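Progress report to Motwood: laundry cell, June

The cell at Benodari is back in daily use. Most of the period went into the right wrist, which had developed play after 2,000 load cycles. We replaced the bearing, reset the joint zero and checked the hand against the rim of the drum opening at low speed. The left arm needed only cleaning and a cable check. 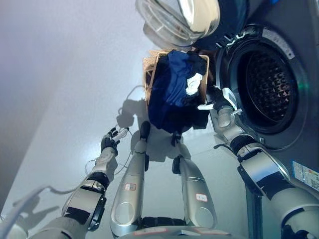 Ghaffari asked whether the new zero would hold once the hand was carrying heavier clothes, and wanted the check repeated at every service. We have added it to the sheet.

Since the repair the cell has logged 224 cycles with 2 stops, both from a grip fault on the right side. Hekitz has supplied new finger pads, and we will fit them at the next service. The service interval is now 7 days. Washer, basket and robot keep their present positions, so no new floor marks are needed.

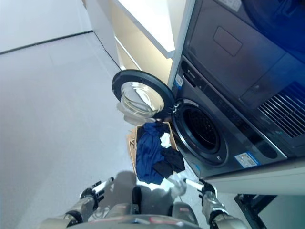 Laundry cell, Benodari: washer door open, basket in front.

Remaining spend is one spare bearing set.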